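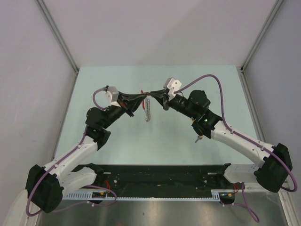
Ground rules for two small arms sharing one bench

Asked by Anjani Ong
Tags: bimanual, shared workspace, cable routing, safety practice

We have two desktop arms bolted to one mounting plate, set up for handover and stretching work with soft things: fabric strips, short lengths of chain, that sort of stuff. The bench has walls on three sides and is open at the front, where the operator stands. At the moment the rules are whatever the last person remembered to tell the next person, and I've been asked to write them down properly before more people start using it.

What I have so far:

Hands out of the work area whenever the motors are powered.
One person runs the arms, and that person says out loud when they are about to start.
Put both arms in the rest pose before switching off.

My questions:

1. Is a software stop on the laptop good enough for arms this small, or do we need a real button?
2. How close should we let the grippers come to each other? Right now there's no limit at all and we rely on the operator.
3. Do people have a rule for cables? Ours run along the outside of the links and I keep finding them pulled tight after a long session.
4. What do you do when both grippers are holding the same item and one arm faults?

The control software is Ploris, if that matters. I don't need the full industrial standard quoted at me, just what a sensible shop would do.

3 answers

Answer by Alasdair Semple (accepted)

I look after a bench much like this at Skarkton and our sheet has been through a few versions. Taking your points in order.

Stop button. Get a real one. A software stop depends on the laptop, the USB link and the program all behaving, and the time you want it is when one of those isn't. Ours cuts motor power to both arms together. Don't fit one per arm on a shared job, as you'll hit the wrong one. Mount it at the front where the operator can reach it without leaning over the plate, and test it at the start of every session. Testing means press it with the arms powered and in the rest pose, and check that both go limp.

Keep in mind that small arms drop when the power goes. Ours have no brakes. Whatever is under the elbows gets an elbow on it, so keep mugs and phones off the bench.

Gripper distance. We set a minimum of 79 mm between fingertips in the software for ordinary moves. Handover jobs need to go closer, so those have their own profile with the speed turned down, and the operator has to pick it by name. The number isn't magic. Work out how far your arms travel between you seeing a problem and the motors stopping at your normal speed, then leave more than that. Measure it, don't take it from the spec page.

Cables. This is where most of our trouble came from. The rules we ended up with:

Leave a loop at every joint, big enough that the joint can reach both ends of its travel without the cable going straight.
Tie the cable to the link, never across the joint.
With the power off, move each arm by hand through its whole range and watch the cable the whole way. Do it again after anyone re-ties anything.
Loops at the wrist have to clear the other arm's wrist as well. People check one arm at a time and forget this.
Nothing hanging off the front of the bench where a sleeve or a chair can catch it.

On the last one, slack that drops past the front edge should be clipped back or put in the channel. I've seen an arm yanked out of its pose by somebody's knee.

Faults with a shared item. Decide beforehand which arm lets go. In our setup, if either arm faults, both stop moving and both keep their grip. Then the operator says "releasing left" or "releasing right" and opens one gripper only, with a hand ready under the item if it's heavy and the stop pressed before the hand goes in. Fabric doesn't weigh much, but if you hang anything metal from it, it will swing when one end goes.

Do not let the healthy arm carry on with its program. That's the default in a lot of software, and it means one arm keeps pulling against a stuck one. Gears don't like it. With Ploris you can link the two fault states in the configuration, but it isn't turned on when you install it, so check yours.

Three things I'd add to your sheet:

Long hair tied back, lanyards off, no loose sleeves.
Log every fault, even the dull ones. One line is enough: which arm, what pose, what it was holding.
A green light on a motor housing only means what the manual for that motor says it means. On ours it shows power, and new people kept reading it as "safe to touch". Put a sentence about it on the sheet.

Your three existing rules are fine. I'd change "hands out" to "hands and head out". With walls on three sides, people lean in to see the far side.

Comment from Anjani Ong: Thanks, this is what I was after. Checked the fault setting and it was off on ours too. When you say the stop cuts motor power, does the controller stay on?

Reply from Alasdair Semple: Yes. Motor supply only, logic stays up so you keep the log. After a stop ours need a restart from the laptop and won't move just because the button is pulled out again. Make sure yours do the same. If they start up on their own, fix that before anything else on the list.

Answer by Skinner

We do it differently and don't bother with a distance limit. We cap the speed on everything until a routine has run clean 121 times, then raise it in steps. It's slow going but we have had no crashes worth mentioning. For the cables we just use more tape — it's ugly and it works.

Comment from Alasdair Semple: A speed cap is good and I'd use one as well as the distance limit. I'd go easy on the tape. It creeps when the motors warm up, and it leaves glue on the links. Hook-and-loop straps are cheap and you can undo them for the check.

Comment from Skinner: fair enough, ours do get sticky

Answer by Pesto

Look up your local rules first. Depending on where you are, a workplace bench may need a written risk assessment no matter how small the arms are, and a school or a library might have its own form on top of that. Ask whoever handles safety in your organisation before you put the sheet on the wall.

Also, laminate it. Ours had coffee on it inside a week.

Last edited July 18, 2021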